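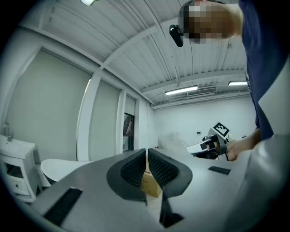
Packing boxes on the floor in a metal-ceilinged room: where should everything go?

Home > Workspaces > Packing and storage
Posted by Kumiko Wada

We pack orders for Osska in the room in the photo. White back wall, corrugated metal ceiling, air conditioner up high, fluorescent tubes, one cardboard box on the floor with a person bent over it. I am frequently that person.

The trouble is that the floor has become our workbench. A box gets opened on the floor, filled on the floor, taped on the floor, and then somebody has to be helped off the floor. The surfaces that were meant for packing have gone over to plastic bags, which come in faster than they leave. I move the bags, and by Saturday there are more.

I'd like to have one proper packing spot. What I can't settle:

Should it go on the back wall, under the air conditioner? There's a socket on that wall for the label printer, but on a summer afternoon the AC blows straight down and tissue paper goes everywhere. Paper labels too, if you peel them early.

How high should the table be? I'm short and Genji is not. We have already had this discussion at some length.

And the lights. I keep working in my own shadow and taping flaps crooked. I can live with crooked but the customers have started sending photos.

We do about 70 boxes on a bad day. Budget is whatever I can spend without having to fill in a form.

Katsuhiko Furukawa
Member, mostly in Packing and storage

Back wall, but slide the table sideways until you're out of the direct blow. Tape a strip of tissue to a broomstick and walk it along the wall with the AC going. Where the strip hangs down limp, put the table. Ten minutes, and you'll look ridiculous, so do it before the others come in.

If the dead spot is too far from the socket, move the printer and leave the table where it is. A printer on a shelf two steps away is no hardship. An extension cord across a floor where people are walking backward with boxes is a different matter, and I have the knee to prove it.

Height. Everyone measures to the tabletop and forgets there's a box on it. What counts is the top of the open box, where your hands go in. Stand up straight, bend your elbows, measure from the floor to your elbow, take off the height of the box you use most, and add a little back so you aren't reaching down. My table is at 68 cm and people call it a child's desk until they've packed on it for an hour.

For two people of different heights, set it for the taller one and give the shorter one a low platform. Going the other way, Genji spends the day folded in half.

With the lights, see where the tubes are and stand so that one is in front of you or off to the side. If it's behind your head, you are the shadow. Turning the table a quarter turn costs nothing. A clamp lamp does the rest.

The bags: hang them. Anything flat will collect bags forever. Two hooks, clean ones on one and torn ones on the other, and once the hook is full you have to deal with it.

Reiko Shibata

just put the table in the middle of the room?? then you can walk around it. we did that and it's great except that you walk into it

Yae Oshima
Member since the old forum

Agree with Katsuhiko on nearly everything, except the platform. People step off platforms while holding boxes. I'd get a table with adjustable legs. Ours is a Drodow, goes from 59 to 80 cm, and the crank is stiff enough that we change it once a day and no more. That has ended most of the arguments.

Things I would add:

Make up your boxes in a batch first thing. Bottom flaps taped, top flaps open, stacked inside each other at an angle so they don't jam. Most of the bending in our place was people building one box at a time wherever they happened to be standing.

Fold the top flaps back and clip them with clothespins while you fill. They stop flopping onto your hands and you can see in, which helps with the shadow problem too.

Keep a weight on the tissue. We use a can of peaches. It has been on the bench for so long that new people assume it's stock.

Don't push the table tight to the wall. Leave a hand's width, or tape rolls go down the back and you'll be on the floor again fetching them.

Kumiko Wada

Did the broomstick. Was seen doing the broomstick. The calm spot is further from the socket than I'd like, so the printer is getting a shelf.

Ordered an adjustable table, and Genji has asked for it to be noted that he wanted one in July. Noted. The hooks are up. One of them is full.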